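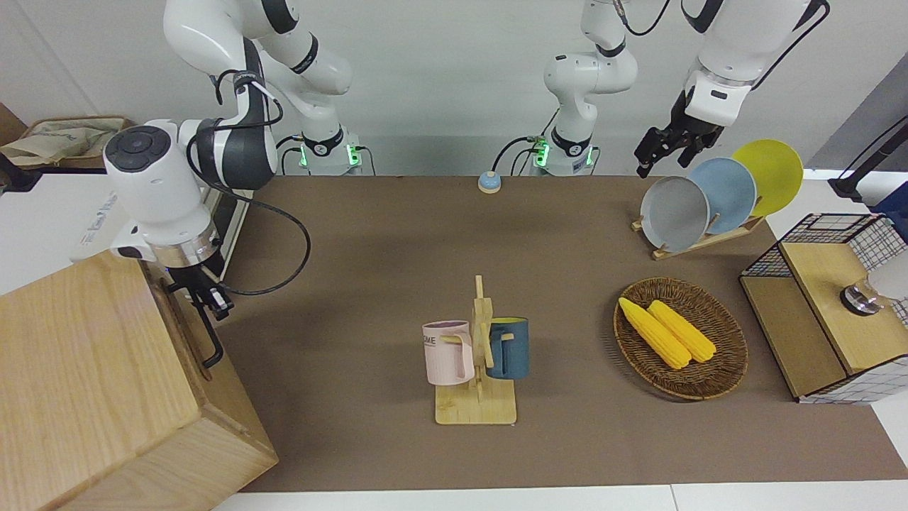
Mug tree, corn basket and plate rack, all on the brown mat.

I gave up on my upper cabinet last November. It's the one over the counter, the door sticks, and every morning I was reaching past the gravy boat to get a mug. So the things we use every single day came out to live on a mat, and I've been fiddling with the arrangement ever since (my family would say too much). A few of you asked how I set up a counter without doors or shelves, so this page is everything I know about it.

Start with the mat

Get one bigger than you think you need. My first was placemat size and the dish rack hung over the end and tipped. A plain brown one hides coffee rings and crumbs beautifully, and it marks the edge of the territory. If something won't fit on the mat, it goes back in a cupboard. I lift mine once a week and wipe underneath, and you would not believe what collects there!

Mug trees

I love a mug tree. The one in the photo is light wood with a rectangular base, and I'd pick that shape again over the round ones, as you can square it up with the edge of the mat and it doesn't take a bite out of the space on either side. Some tips:

Hang mugs on opposite sides. With two mugs, one goes left and one goes right, and the post stays steady. Put both on the same side and a bump from your elbow can take the whole lot over.

Hook the handle all the way onto the peg. A mug sitting on the tip of a short peg will slide off when you grab its neighbor. Ask me about my Dullomell mug. Or don't, I'm still sore about it.

Dry them first, at least the handles. Water runs down the peg and sits where it meets the post, and bare wood goes gray there after a while. I rub a little mineral oil into mine when it starts to look thirsty, leave it overnight and buff it with an old T-shirt in the morning.

Mix your colors. A pale pink mug and a dark teal one are never going to get confused before coffee, and that has ended a surprising number of arguments at my house.

Plates in the rack

Three plates is plenty for the counter. The rest of the set can stay in the cabinet for company. I stand mine one behind another in a wooden rack, gray in front, then pale blue, then the yellow one at the back, and everybody more or less sticks to their own color. Use the front plate, wash it, put it back at the rear if you want them to wear evenly. I never remember.

Wooden racks need air. Pull yours a couple of finger widths off the wall, and every so often stand it on its end to dry out. If the slots get that dark, slightly slimy feel, scrub with baking soda paste and a toothbrush, rinse quickly and put it somewhere breezy. Please don't soak it. I soaked my old Karusard rack and the joints let go two days later.

The basket

An oval wicker basket earns its spot all year. At my house it's corn in summer, then squash, then clementines. Keep it to one layer if you can. Two ears side by side get eaten, but a heap gets forgotten from the bottom up. (Corn still in the husk belongs in the fridge if you're not cooking it that day, it goes starchy so fast.)

To clean wicker, shake it out over the sink, go over the weave with a dry paintbrush, then wipe with a barely damp cloth. Sticky spots come off with a drop of dish soap on a Q-tip. Dry it upside down.

And the bell

Yes, I keep a little call bell toward the back of the mat. It's pale blue with a tan base and I use it for dinner. One ding gets better results than me hollering up the stairs. Wipe the top with a dry cloth when it gets fingerprints, and keep water away from the inside or it'll go dull and clunky on you.

Next I'm tackling the drawer with the lids in it. Send snacks.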